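10 December 2025

Workshop notebook, textile bench

Dye fastness, red knits, second round. Carrying on from the notes Kamrul left in the folder. He ran the first set with the old detergent, so his results and mine won't line up exactly. I've kept his numbering anyway.

Swatches cut from the Melley roll and the Grolau roll, both cotton, both sold as cherry red. Side by side under the bench lamp the Grolau is a touch bluer. Under the window they look the same. Kamrul Samarakoon had written "identical" in the February notes and I'd like to change that to "identical in daylight."

Wash test: each swatch stitched to a strip of plain white cotton, then into the small drum with the steel balls. Warm cycle, then a cold rinse by hand in the sink. I changed the rinse water 2 times for each swatch. The second lot from the Melley was still pink in the bowl, so I noted it and stopped there to keep it the same as the others.

Staining on the white strips, by eye against the gray scale card:
Melley, outer end of roll: slight
Melley, inner end of roll: clear pink, worst along the stitching
Grolau, outer end: none I can see
Grolau, inner end: slight

I didn't expect the two ends of one roll to differ. Jahangir thinks the inner end was wound before it was properly rinsed at the mill. Could be. The other possibility is that my thread is holding color against the strip. Next time stitch one side only and staple the other.

Rub test went quicker. Dry rub is fine on everything. Wet rub on the Melley leaves a mark on the white square after a few strokes, and pressing harder doesn't make it much darker. Grolau left a faint mark, only with the cloth soaked. The crank on the rub tester slips if you go fast. Slow, even turns, and hold the base down with your other hand.

Drum counter read 637 at the start of the day. It needs new seals at 1,775 according to the sheet taped on the side, so there is plenty left. The lid clamp is another matter. It dripped the whole time and I had a towel under it.

Printed pieces are harder to judge. Dark ink on red hides bleeding, and the place it shows first is any white outline around a letter. I look there before anything else, then at the back of the cloth behind the print. A white border that has gone pink on the front only usually means surface dye and will often improve with another cold wash. Pink right through to the back is dye that has moved, and I wouldn't spend more time on it. 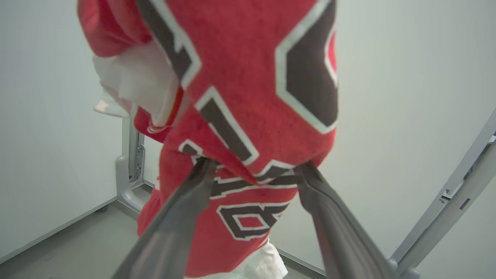

Fixative: tried the Trorkine on one spare Melley swatch from the inner end, at the strength on the bottle. Soaked, drained, dried flat on the rack. Wet rub afterward was better but the red went duller and the hand is a bit stiff. Jahangir Sheikh wants to try it at half strength. Fine by me, but label the jar this time.

The Amarasinghe samples are still in their bag on the top shelf. I haven't opened them. Please leave them sealed until the drum lid is fixed.

To do:
Order gray scale card, ours has a thumbprint on the middle step
Lid clamp
Cut new white strips, on the straight grain
Repeat Melley inner end with staples
Ask the mill for the lot number on the Melley roll, the tag has come off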